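Quick one tonight, it's past eleven and I have to be up at six. But I promised a post about moving the blog so here goes.

So. Zededus is shutting down its free hosting in September. Got the email, ignored the email, got the second email. This blog has lived there since I had a flip phone. 907 posts. I did not know it was that many until the export page told me, and a good chunk of them are me complaining about the bus.

The export tool gives you one giant file. No folders, no photos, just text with dead links where the photos used to be. Photos are a separate download, and it kept dying at 71 percent. Every time. Tried it on the laptop, tried it on the old desktop, tried it at the library. 71. Finally did it a year at a time which took two evenings and most of a bag of pretzels.

Then where to put it all. I looked at Rodatau first becuase the themes are pretty. But comments cost extra?? No thanks. The comments are half of why I still do this. There's a thread under my 3000 piece puzzle post that is better than anything I've written, people arguing over whether you sort by color or by shape, and it went on for months. Not leaving that behind.

Ended up with Usten. Plain, kind of ugly, a settings page that fits on one screen. Import took nearly all of the posts on the first try. The ones it choked on were the old ones with weird apostrophes. Fixed those by hand. Read a lot of them while I was at it, which was a mistake, time wise. Who was this person who hated cilantro so much. 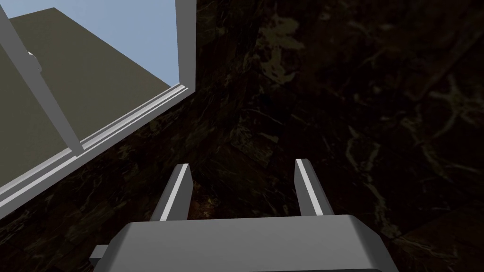
One reader wrote in to say that I should quit fussing and delete everything before the puzzle post, that old blogs are like old receipts and I would feel lighter by morning. I thought about it for a whole day. Couldn't do it. Even the bus ones. There's a post from the apartment on Morikawa Street that is two lines long, just what I ate and that it was raining, and I can smell that kitchen when I read it. Keeping it.

Did cut the tags though. I had "food" and "foods" and "Food stuff" as three seperate tags. Now it's one. Feels great.

Stuff still broken, I know about it:

The search box finds nothing from before the move.
Sidebar is on the wrong side on phones.
Some comments show up twice. Sorry if you look like you're repeating yourself.

If you get the blog by email you shouldn't have to do anything. If you use a feed reader you'll need the new address, it's at the bottom of the page in small gray type. Going to make that bigger. Tomorrow maybe.

Soup post is next, the one with the burnt onions. Going to bed.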